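Steaming buns in an electric steamer, tops going soggy?

horobets33
1/5/19
My buns come out of the steamer fine, then go gummy on the plate. I do four at a time on the metal tray, no paper, glass lid. Is it the flour?
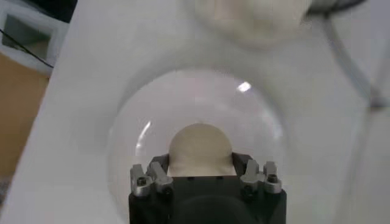
I knead for 12 minutes and proof until they look puffy.

Sonach
Not the flour! Tilt the lid away slowly so it doesn't drip on the pleats, and wait 3 minutes before you plate them.

mindholm7
Disagree on waiting, mine wrinkle if they sit in there. Lid off, buns out, done.
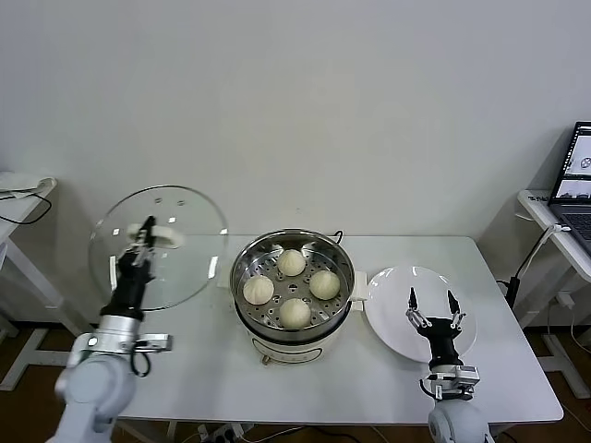
I'd blame the plate (flat glossy ones trap the steam underneath). Try a rack.

Sonach
Yours wrinkle from overproofing lol

horobets33
OK, rack tonight. And no parchment, you both think?

mindholm7
I always use it. Sonach will say no.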